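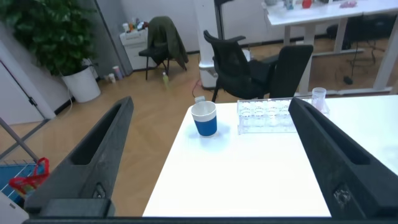

Vastik Bench Handling Set
Data card and notes for workplace use

Summary

The Vastik Bench Handling Set is a collection of robot recordings covering small handling tasks on a laboratory bench: picking up cups and beakers, placing test tubes in a rack, and moving small amounts of colored liquid between containers. It was prepared by the automation office at Celbridge as part of a plan to move repetitive bench preparation from technicians to robot arms. This card states what the set contains, how it was collected, and what the plan means for the staff whose work it concerns.

The set holds 2,547 episodes. Of these, 691 involve a test tube rack and 499 involve pouring. The remainder are pick, place and return tasks with cups and other light containers. An episode may appear in more than one task listing if it includes both a rack and a pour.

Intended use

The recordings are intended for training and testing handling policies on arms with two-finger grippers. They may also be used to prepare teaching material for technicians who will supervise the arms. They are not suitable for measuring the speed or output of any individual operator, and the license does not permit that use.

Collection

Episodes were recorded by trained operators guiding the arms by teleoperation. Each episode includes a wrist view, a head view, joint positions and gripper opening. Sessions took place in a furnished work area, and chairs, cabinets, plants and personal items were left where staff keep them. Users should expect background objects to change between sessions.

The containers are ordinary ones: paper cups, clear plastic cups, beakers, tubes and clear racks. Colored liquid makes the level and the contents of each container easier to label. No clinical samples and no hazardous materials were used at any point in the collection.

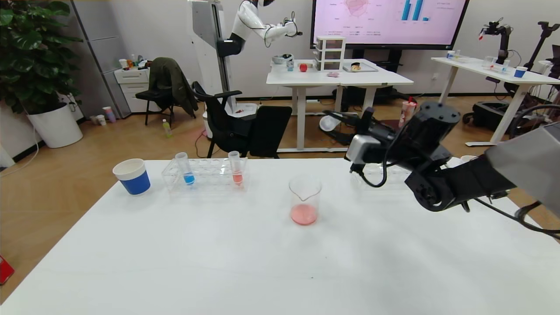
Transparent containers remain the most difficult part of the set. Depth readings through clear walls are unreliable, and a rack with several empty positions can be misread. Labels for these episodes were entered by hand and checked by a second reader. Where the two readers disagreed, the episode carries the flag "review" and should be left out of any test split.

Effect on bench staff

Before the program began, preparing racks and rinsing and sorting containers took up to 4 hours of a technician's shift. Under the plan, the arms take over rack loading and container return. Technicians keep responsibility for measurement, for checking results, and for any step in which a mistake could not be reversed.

Three changes to existing roles have been agreed:

Supervision of an arm is recorded as skilled work and counts toward grade advancement.

A technician may stop an arm at any time and is not required to give a reason in writing.

Time released by the arms is assigned first to training and to the backlog in equipment records. It is not used to reduce contracted hours during the program.

Staff raised two concerns during consultation that remain open. The first is that watching an arm for a full shift is tiring in a different way from doing the task by hand. Supervision periods are therefore being limited, and the length of those periods is under review. The second is that new technicians may lose practice in basic handling. Manual preparation continues every Wednesday, with the arms switched off, and all grades take part.

Operators gave written consent before recording. Audio was not collected. Episodes showing a face or a readable badge are removed before release, and any operator may ask for their own sessions to be withdrawn.

Known limitations

All sessions come from one site, with one type of floor and similar lighting. Left-handed teleoperation is underrepresented. Spills are rare in the set, and policies trained on it should not be relied on to detect them. Results on the Plirnomlow rack benchmark should be reported separately from results on this set, as the rack dimensions differ.

Maintenance

The card and the label files are maintained by Pichit Boonchu, automation office, Celbridge. Corrections to labels are collected and released together each October. Requests for withdrawal of a session are handled on receipt and do not wait for the yearly release.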